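Unit 6 — Cable handling at the packing bench

Handout for the stores and dispatch course, second part. Instructor: Wanpen Intarasuk. Bring the Unit 5 sheet as well; the label codes are not repeated.

## 6.1 Scope

This unit covers low-voltage leads, mains cords and power strips up to the point where they go into a carton. Coiling of heavy extension cable on drums is in Unit 8. Testing is not covered. Anything that has not passed the electrical check stays on the Paisan rack and is not handled at the bench.

## 6.2 Terms

**Lead** — a thin, flexible cable between a supply and a device.

**Cord** — the mains cable of a strip or appliance. Thicker than a lead, usually jacketed.

**Lay** — the way a cable rests on a surface when no force is applied to it.

**Set** — a bend that remains after the force is removed. Set is the main cause of returned leads in the Zelton stock.

**Crossing** — a point where a cable passes over itself. One crossing closes one loop.

## 6.3 Lay and crossings

A cable that has been stored coiled does not lie straight when released. It keeps part of its earlier curvature and settles into arcs. If the cable is thin and one end is fixed, the free length usually turns back over itself and forms closed ovals. These are not knots. A knot requires an end to pass through a loop; a crossing alone does not.

The practical test is to follow the cable from the fixed end with one finger. If every crossing can be lifted off without moving either end, the cable is clear and can be recoiled as it lies. If one cannot, free the loose end first and repeat the test.
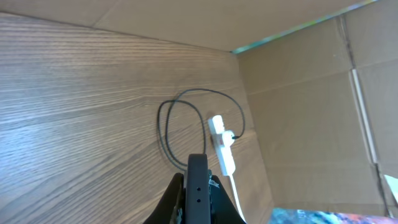
A thin lead and a mains cord behave differently on the same surface. The lead has low stiffness, and twist added during coiling appears as loops. The cord is stiffer and tends to run out in a straight line or a single wide curve. For this reason the two are coiled separately, even when they will share a carton.

## 6.4 Procedure

1. Confirm that the strip is disconnected from the supply. The position of the rocker switch is not evidence of this.
2. Remove every plug from the strip. Grip the plug body, never the cable. Small plugs fitted in the side of a casing are pulled square to the face.
3. Clear the crossings as in 6.3.
4. Coil the lead in alternating over and under turns. Keep the turns equal in size and do not wind around the hand.
5. Fold the cord in flat lengths beside the strip. Do not bend it within two finger widths of the casing.
6. Fasten each bundle with one Sekus tie. The tie should slide when pushed.

Step 5 is the one most often done badly. A cord wrapped tightly around the casing puts the whole bend at the entry point, where the conductors have the least room to move.

## 6.5 Placing in the carton

Heavy items go on the base, against a wall, with the socket face up. Coils go beside them. A coil placed under a strip takes a set within days — the May returns showed this clearly.

Check the wall before loading. Faint creases are acceptable. A fold seam is acceptable if both sections stay flat under hand pressure. Cartons with a split seam go back to Piswood for credit.

## 6.6 Exercise

Stock count at the start of the exercise: 2,027 leads, of which 400 are marked for recoiling. Work in groups of 2.

- Take one strip and one lead from the marked stock. Release the lead on the bench and sketch its lay, showing each crossing.
- Apply the finger test and note the result beside the sketch.
- Recoil, release again and make a second sketch at the same scale.
- State whether the curvature has changed, and where along the length.

Hand in both sketches with the bench number on the back. Leads that still show a sharp set after the second release go in the gray tray by the door.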